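October, Tuesday, 8:40

Continuing the leak tests on the hot cup lids for Rernstead. Valdovinos resin lot arrived late yesterday, so the run is split between old and new material. Conditioning room held at 50% RH overnight. Logger battery replaced, no gap in the record.

## Setup

- Water bath at 80 °C, cups filled to the fill line, lid pressed on with the flat plate.
- Tilt fixture set to 45 degrees, seam of the cup facing down. The seam is the worst case for every lid we have run.
- Blotter under each station, weighed before and after. Scale zeroed between cups.
- Hold time 2 minutes per side. The old sheet says 1; ignore it, it predates the Clikar fixture.

## Results so far

Old lot: 400 lids drawn, 19 over the leak limit. Nearly all of those dripped at the seam within the first half of the hold. Press force looked normal on the trace.

New lot: not finished. The early cups are drier at the seam, but the rims feel stiffer going on and two cup walls buckled under the plate. Those cups are set aside in the tray by the sink and should not go in the tally.

The Skornow cups have a slightly fatter rolled lip than the Rernstead ones. Do not mix them within a station. I did this once before lunch and had to throw out the whole row.

## Open points

1. Re-measure lip diameter on both cup types after soaking. Dry numbers are in the binder, but the paper swells and the dry fit tells us little.
2. Check whether the flat plate is square to the base. The blotter stains lean to one side on station 4 regardless of lid.
3. Add the lid features to the report drawing: thick rounded outer rim, stepped ridges inside it, recessed center panel with the molded oval tab outline. Black plastic hides the ridges in flat light, so use a side lamp for the report photos. 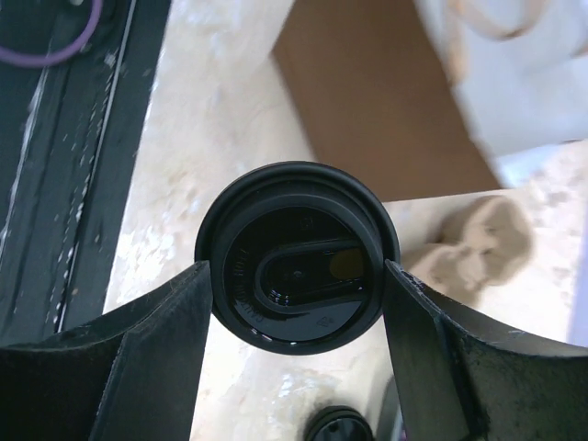
4. Ask Rernstead which leak limit applies to the small size. Their spec gives one value and the purchase order gives another.
5. Order blotters. One pack left.

Bath left on for the afternoon run.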